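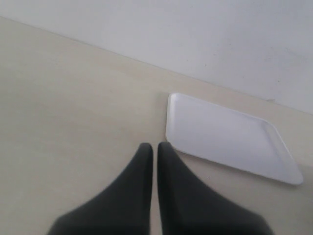

Re: Altard cemetery index – duplicate obituary entries

On Monday a list member wrote:
> The Ó Gríofa notice shows up twice in the index, as 782 and 1210.
> Is one of them a different person?

Same person. Entry 782 is the funeral home notice and 1210 is the newspaper reprint, which drops the maiden name.
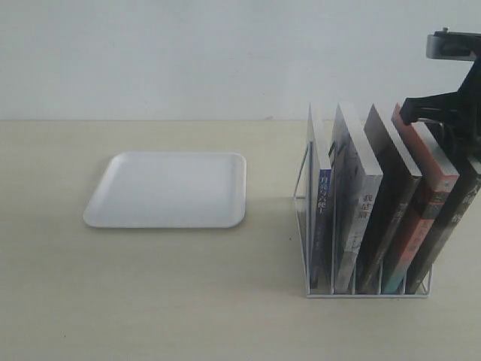

I would keep 782 and move the reprint to the source field – the Makdale file already does it that way. There are 59 more pairs to check before the October upload.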